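Budgeting the second sorting cell

Posted May 2026 in Shop Notes, Automation, Spending Money

The first cell at Saltside was bought the way most first cells are bought, which is to say the arm was picked in an afternoon and everything else was paid for afterward out of whatever account had something left in it. For the second one I wrote the budget before asking for quotes. These are my notes on it.

The job is returned computer peripherals, mostly mice. They arrive mixed, with different shells, different colors and different amounts of grime. The arm picks one from a tub, turns it so the label can be read, and places it for grading. Cycle time is not critical. Pick reliability is, and so is the cost of keeping the thing running after the warranty ends.

I asked for quotes from Prelura and Caneck. Both quoted an arm, a controller, a two-finger gripper and a wrist camera. Prelura was lower on the arm and higher on everything bolted to it. Caneck was the reverse. Once the cable set, mounting plate and software seat were added, the totals were close enough that price stopped being the deciding factor — I went by lead time and spare parts instead. Caneck quoted 22 weeks. Prelura quoted much less and keeps fingers in stock.

Fingers deserve their own line. They are consumables, and the first budget treated them as part of the gripper. A tapered finger gets into the gap between two mice, but the tip takes all the wear, and a worn tip slides on a smooth shell. I have put down 4 spare pairs for the first year. If that is too many, the remainder goes on the shelf for the year after.
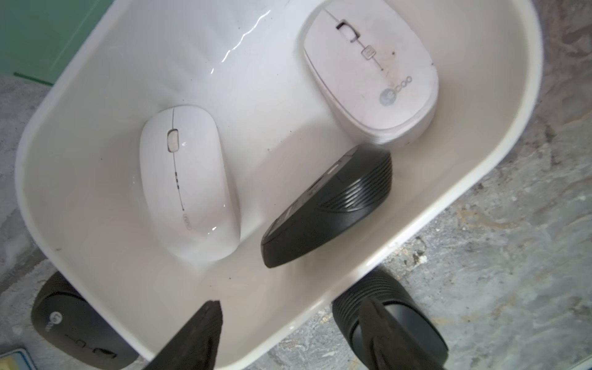
How much of the budget should go to the camera and lighting?

Plan for a fifth of the hardware total, and spend the lighting part of it first. Glossy white plastic throws glare back at a wrist camera, and a better sensor will record that glare in more detail. A diffuse light and a matte tub liner cost little next to a camera upgrade. Test with those in place before paying for resolution.

The other lines, in the order I got them wrong last time:

Integration labor. I had three days down for the first cell. It took most of February. The new budget has three weeks, and I will not be moving any of that to hardware.

Tubs. Buy them all at once, from one batch. Wall height and corner radius set how close the gripper can get to a part resting against the side, and a replacement from another supplier can mean teaching the approach again.

Software. The Baek license is per arm, per year, and does not transfer between controllers. It goes under operating cost. Putting it under capital makes the first year look fine and the second year look like a mistake.

Floor work. Anchors, a cable run and a guard. The electrician quotes separately and wants the layout fixed beforehand, so the layout has to be finished before the purchase order goes out.

Contingency is ten percent of the total. I asked for fifteen.

The order goes to Prelura once the payment schedule is settled. They want half up front, and I would like part of it held until the acceptance test is signed off. The test itself still has to be written — at the moment it is a single paragraph and does not say what counts as a failed pick.

Filed under: Automation, Budgets, Grippers
3 comments | 4 shares

Recent posts
Reading a gripper datasheet
Leasing an arm: the numbers at Saltside
Compressed air costs more than you think
What goes in an acceptance test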